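3.2 Materials and Work Surface

The choice of surface and container received less attention in our pilot work than it should have. In April, three of the tables used for sorting had different finishes, and participants who later judged the results from pictures reported that small dark items were hard to find on two of them. For the main study, all tidying tasks were therefore set on a brown tabletop, and the container was selected for contrast with it. Elport, the household goods supplier used throughout the project, offered the same bin in several colors. Blue was preferred by the raters and was kept for every session.

Items were divided into two classes. Rigid items kept their shape when set down and could be judged as either inside or outside the container. Soft items, mainly cloths and pieces of plain fabric, could hang over a rim, fold under themselves, or cover another item entirely. Sunee Panyasiri and Teguh Osman prepared the item list, which contained 113 entries after duplicates were removed. Each entry was given a short name, a class, and a note on color. Patterned fabrics were left out because raters in the pilot had confused printed lines with folds.

The two classes called for different views. A rigid item could usually be judged from a view that took in the container and the surface next to it. A soft item often needed a close view, in which shading and the line of an edge gave the main clues to how the cloth lay.

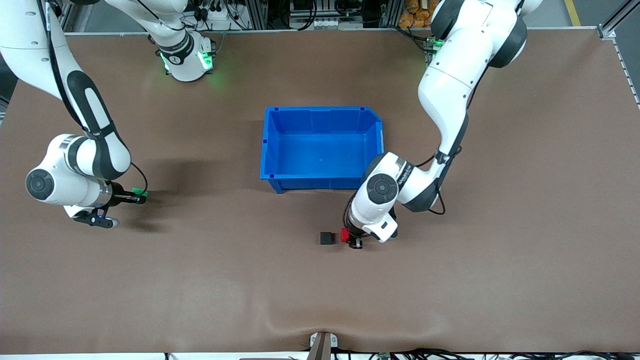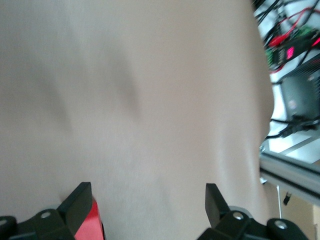

Figure 2. Materials from the two item classes. First picture: blue bin and small black cube on the brown tabletop. Second picture: pale beige fabric at close range, with soft folds and a curved right edge.

Raters scored each item on a two-part form. The first part asked for its position relative to the container, and the second asked whether its outline could be followed without a break. For soft items, a third field recorded visible folds, using the terms "flat," "creased," and "bunched." These terms were taken from the Melnychuk laundry scale, with the wording shortened after Aurelia Sima found that new raters often mixed up its two middle grades.

A total of 362 judgments were collected under this procedure. Where two raters disagreed, Lajos Jakab reviewed the entry and assigned the final score without seeing the names of the raters. Disagreement was more common for soft items, and most of it concerned the border between "creased" and "bunched." Light-colored cloth was the most frequent source of difficulty, as a shadow lying across the fabric could be read as a fold.

The forms, the item list, and the written guidance for raters are held at the Badurville site. Thu Doãn revised the guidance in August 2019 to include a paragraph on shadows, and the scores reported in Section 4 follow the revised text.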